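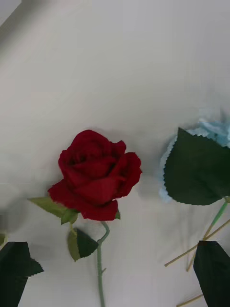

Artificial red rose on a white tabletop.

Travel Writing and Its Readers
Handout 4: The guidebook as comedy

Bring this to the seminar along with the Hokow extract. If you have lost the Hokow extract, there are spare copies in the tray outside the office, under the spare copies of something else.

Where we had got to

Last time we looked at the traveller who suffers: fever, mules, a bad inn, a worse inn. The reader sits at home with a biscuit and enjoys it enormously. This week we turn to a humbler form, the guidebook, which promises that nobody need suffer at all provided they follow the instructions. Most of its comedy comes from that promise.

The voice of the guidebook

A guidebook has no "I". Somebody must have climbed the tower and counted the steps, but that person has been tidied away, and what remains is a voice that knows everything and never gets tired. "The tower is ascended by 139 steps." Ascended by whom? The passive does a lot of walking in these books.

Look out for the following as you read:

The imperative. "Turn left at the chapel." The reader is addressed as a sort of obedient parcel.

The grudging adjective. "Tolerable", "adequate", "not without interest". Older guides hand out praise as if it were coming out of their own wages.

The warning. Dogs, tides, local wine. Warnings are where the hidden author tends to leak out, and you can often work out from them what sort of trip it was.

The weather. Guidebooks have opinions on the climate of a place they visited once, in December.

Case study: the Rilwood guide

The first edition of the Rilwood guide runs to 93 pages, of which the town itself gets four. The rest is railway connections, church monuments and a long essay on drainage. It is not meant to be funny. Read the paragraph on the assembly rooms aloud, though, and notice how the sentences keep starting to say something kind and then thinking better of it:

"The visitor will find the assembly rooms spacious, and, on most evenings, will find them empty. The museum may be seen in a quarter of an hour by those who read the labels."

Is the author joking? We can't tell, and the seminar will spend some time failing to tell. Deadpan depends on that doubt. If the guide winked, the line about the labels would be merely rude.

Compare the later pocket edition, which gives the population as 1,603 and calls every single thing in the town "charming", including the bus station. The facts are much the same. Ask yourself which edition you would trust to choose your lunch.

The parody guide

Once a form has a voice this fixed, somebody will borrow it. The Hokow extract is a guide to an island that does not exist, and it is scrupulously laid out: getting there, getting about, where to stay, getting away again. The last section is the longest.

Some points for your notes:

The parody needs boring detail. Ferry times, the price of a towel, opening hours. Take them out and the jokes have nothing to stand on.

It never explains. The chapter on Hokow's customs mentions "the usual business with the goat" twice and goes on to car hire.

It is oddly fond of its subject. Many parodies begin in irritation and end up with a place you would quite like to visit, for a weekend, with insurance.

We will also look briefly at the Wukero phrasebook, a companion piece in which every phrase is slightly too specific to be of use ("My cousin has already apologised to the harbour master"). A real phrasebook gives you a series of small emergencies in no particular order, and the parody has only to put them in order for a plot to appear. Try reading the section headed At the Chemist straight through as a short story.

Reading

Required: the Rilwood guide, chapters 1 and 4; the Hokow extract, all of it, including the index.

Recommended: Ó Briain on the passive voice in travel prose. It is dry going for the first half and then suddenly very good on hotels. The library has one copy, usually out.

Short exercise

Write 300 words of guidebook entry for a place you know far too well: your street, your kitchen, the downstairs corridor of this building. No "I", no jokes you could point to. Include one distance, one warning and one grudging adjective. Hand it in at the start of the seminar, on paper, with your name on it. Last year several came in without names and had to be given back by guesswork.

Next handout: letters home, and the art of leaving things out of them.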